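Community > House & Garden > Kitchens > Worktops and Tiling

Regrouting behind the sink without replacing the tiles?

Marijke Mulder

Hello all, hoping somebody sensible can talk me through this. We bought our house in April and the kitchen came with orange and tan tiles set on the diagonal under the window. My sister thinks they're hideous. I love them and they are staying! What I don't love is the grout, which has gone crumbly along the bottom row where it meets the worktop, and when I run a fingernail along it I get sand.

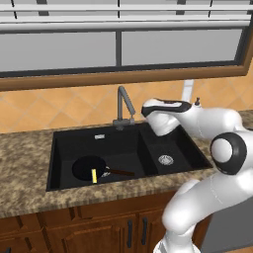

I had a man round from Kelmendi, the tile place on the ring road, and he quoted me 398 to strip the lot and put up plain white ones, plus the cost of the tiles on top. I asked him about regrouting only and he went a bit vague and said it was "hardly worth his while". So I'm thinking of doing it myself over a long weekend.

What I'd like to know is:

- do I have to take out all the old grout or can I just do the bad bits?
- is a hand rake good enough, or should I borrow my brother-in-law's Werkell multi-tool? I'm slightly frightened of it
- what goes in the gap between the tiles and the worktop? At the moment it's grout, same as everywhere else

I've done a bit of wallpapering and I once put up a shelf (still up), so that's my level. Thanks in advance.

Radomir Angelovski

Hi Marijke, I've done three kitchens and a bathroom now, none of them beautifully, but they've all held up.

First thing, that joint along the worktop shouldn't be grout at all. The worktop moves a little and the wall doesn't, so anything rigid in there will crack again by next winter however carefully you put it in. Rake it right out, hoover the gap, let it dry properly (I leave mine overnight with the window open a crack) and run a bead of sanitary silicone along it. You can get silicone colour-matched to grout these days. Do the grouting first and the silicone last. 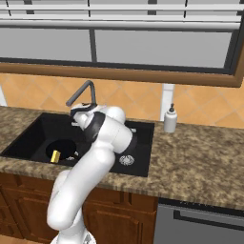 For the rest of the wall, you can patch, but new grout next to old always shows, even if it says the same colour on the bag. I patched half of my mum's and it looked like a map. If the upper rows are sound you don't have to dig everything out to the bottom, just take a couple of millimetres off the top of every joint so the new stuff has something to grip.

Hand rake for a first go, definitely. It's slow and your wrist will hate you. The multi-tool is quicker but it skids, and on a diagonal pattern you're never working along a straight level line, so it's very easy to chip a corner. If you do use it, put masking tape along the edges of the tiles and keep the speed right down. Wear goggles either way – grout dust gets everywhere.

Two more things. Turn off the power before you loosen any socket covers. And mix small amounts! I made up a whole bag of Mestura in one go the first time and it had gone off in the bucket before I'd finished the second row. It's decent grout though, I'd buy it again. Wipe down diagonally across the joints with a barely damp sponge, or you'll drag it all back out.

fotik_50

just get the grout pen from the pound shop. did mine in an afternoon looks fine

Marijke Mulder

Radomir, that's brilliant, thank you. I had no idea about the silicone, and it explains why there seem to be two layers of crumbly stuff down there already. Somebody before me obviously kept having another go. Hand rake ordered! Not sure a pen will help with the sand, but thanks as well.

Last updated: April

Related

Silicone has gone pink behind the taps
How long before I can use the sink after sealing?
Cutting tiles round a double socket
Matching discontinued wall tiles
Can you paint over old kitchen tiles?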